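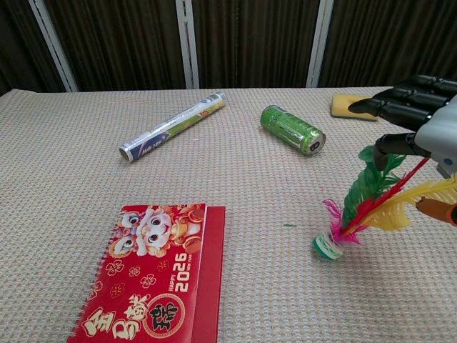
Residents should not have to keep a chart on the refrigerator to know which bin takes the kitchen wrap, Reto Marti told the Gurnham Town Council before it voted to adopt a single set of recycling rules for all households in the town.

The new rules, approved on December 6, 2025, take effect in January. They replace two separate lists that have applied on either side of the Selis River since the former village of Boychuk was joined to Gurnham. Under the old arrangement, clean aluminum foil was accepted at the curb in Gurnham proper but had to be taken to the transfer station by residents of Boychuk. Plastic film was accepted in neither place, although the Boychuk list did not say so.

Under the new rules, clean foil and foil trays will be collected in the blue bin throughout the town. Foil should be pressed together into a ball before it is placed in the bin, as small loose pieces fall through the sorting screens. Foil with baked-on food belongs in the trash. Cardboard tubes and boxes from foil, wrap and baking paper may go in with other cardboard once the metal cutting strip has been removed.

Cling wrap, bread bags and other thin plastic film will not be collected at the curb. The town will instead place drop-off containers for clean, dry film at the transfer station on Soltudham Road and in the lobby of the Boychuk branch library. Compostable film is excluded from both and should be put in the trash.

The Department of Public Works said that film is the most frequent cause of stoppages at the plant that sorts the town's recycling. When it reaches the line it winds around the rotating shafts, and the machinery has to be shut down while workers cut it away by hand. Loads with too much film are turned back, and the town pays for hauling in both directions.

Sizwe Le Roux, director of public works, said the department had no intention of issuing fines during the first months. Bins containing the wrong items will be tagged with a printed card that names the item and states where it should go. A bin that has been tagged will still be emptied, unless it contains batteries or other items that pose a fire risk.

"We have been sending people two different answers depending on their street," Mr. Le Roux said. "That was our error, and the card is meant to help people while they get used to the change."

The council set aside $3,750 for the printing and mailing of a new guide, which every household will receive before the rules take effect. The guide fits on one sheet. A large-print edition may be requested at the town clerk's office or at either library. Landlords of buildings with shared bins will be sent additional copies for posting – one for each collection area.

Several speakers at the meeting asked for longer hours at the transfer station. Teemu Turunen said that residents who work weekdays in the city cannot reach the site before the gate closes, and that a drop-off point is of little use to them if it cannot be reached. The council directed the department to keep the gate open until 5 p.m. on collection days and to report back on the cost of a later closing. The container at the Boychuk library will be available whenever the building is open.

Ji-hoon Oh asked whether restaurants and food trucks would be covered. Town Attorney Thaddäus Gasser replied that the ordinance applies to residential collection only. Businesses contract with private haulers and should continue to follow the instructions given by those firms. Home kitchens licensed for the sale of baked goods will be treated as households.

Collection days and routes are unchanged. Residents of Boychuk who still have the older green bins may continue to use them for recycling, and replacement lids with the new labels will be delivered along with the guide. Questions may be directed to the public works counter at Gurnham Town Hall.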